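The dishes can wait, and at Ruvari they usually do

The company says its kitchen arm is nearly ready for homes. I have heard that since July.
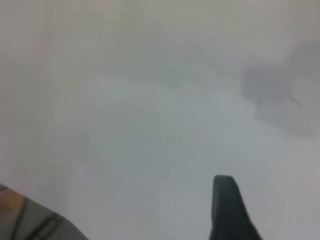

By the Avton Magazine home technology columnist
14 March 2025

Ruvari claims 1,000 practice runs with plates. Fine, but a rack on a bare white table is a long way from my sink.

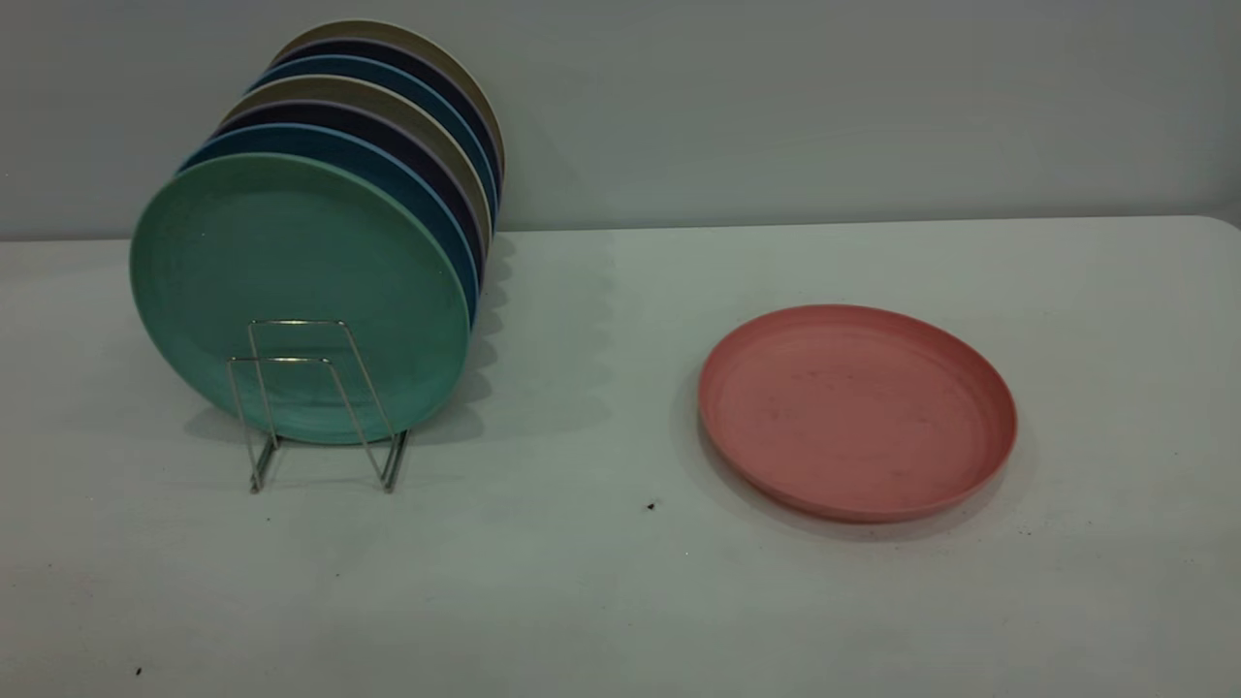 Can a robot do my dishes yet?
Only if you clear the counter and stay close.

Rival Bikine promises glasses next. I'd settle for forks.

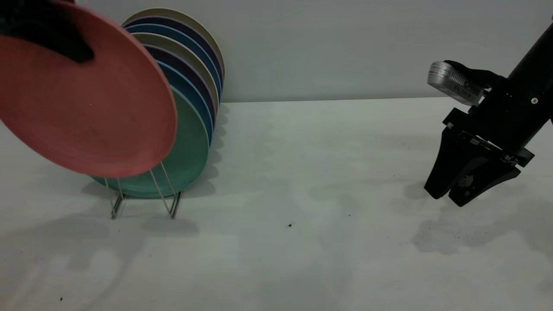 A red plate at the rack, with the gripper open over the table.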